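Gramurar Label Printer: Set-Up Guide
Section 3: Labeling Your Kitchen and Dishes

Welcome back! By now your Gramurar is charged and paired, and you've printed the test strip. Now comes the part we love most, which is getting labels onto the things you use every day. 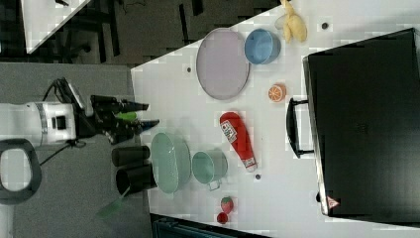

Plates and bowls

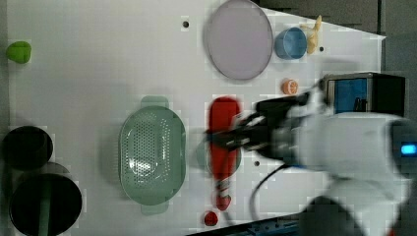
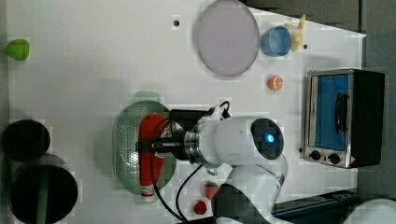
Photos: Vaida Lill / Tallow

Before you start

You will need the printer, one roll of Duan washable tape (the one with the blue core), a soft cloth and a little rubbing alcohol. A full roll holds 600 short labels, so there's no need to be stingy. Go ahead and label the lids too!

3.1 Loading the washable tape

1. Press the side latch and lift the cover until it clicks.
2. Take out the starter roll. Keep it for paper folders and boxes.
3. Drop in the Duan roll with the printed arrow facing you.
4. Pull the end of the tape through the slot until a thumb's width sticks out.
5. Close the cover. The printer hums and feeds a short blank piece. Tear it off and throw it away.

Note: If the screen shows TAPE?, the roll is in backward. Flip it and close the cover again.

3.2 Choosing a layout

1. Open the app and tap Kitchen. There are 39 ready-made layouts in this group, and you can change any of them.
2. Pick Round for jar lids, Strip for shelves and bins, or Wrap for bottles and handles.
3. Type your text. Short words in big letters are so much easier to read from across the room.
4. Tap Preview, then hold the phone at arm's length. Can you still read it? Great, print it.

Tip: The Wrap layout prints your text twice, so one copy always faces out however the bottle is turned.

3.3 Putting the label on

1. Wipe the spot with alcohol and let it dry completely.
2. Bend one corner of the label to split the backing.
3. Set down one short edge first, then smooth toward the other end with your thumb.
4. Press hard for a slow count of ten.
5. Leave it alone overnight before the first wash.

CAUTION: Do not put labels on any surface that touches food. Use the underside of plates and the outside of bowls, below the rim.

CAUTION: Do not put labels on the glass, door or top of an oven or toaster oven. Heat softens the glue and can scorch the tape. For small appliances, label the plug end of the cord.

Note: Holes and seams are trouble spots. On a colander, stick the label to a solid part of the rim or handle.

3.4 Washing and removing

Washable labels are made for some 1,000 hand washes. In a dishwasher, use the top rack only. To take a label off, soak it in warm soapy water, lift a corner with a fingernail and peel slowly. A drop of cooking oil clears up any glue left behind.

3.5 Saving a set

Once you have a group of labels you like, save it! Tap the star, give the set a name and choose Keep on Printer. You can then reprint the whole set without your phone: hold the round button until the set name shows, and press once more to print.

To share a set with another Gramurar owner, open it, tap Send and hold the two phones side by side. Editing a shared set on one phone leaves the other copy as it was.

Continue to Section 4: Cords, Chargers and Cables.

Text: Ailbhe Ní Mhurchú and Yanling Zhong. Revised Jan 10, 2024.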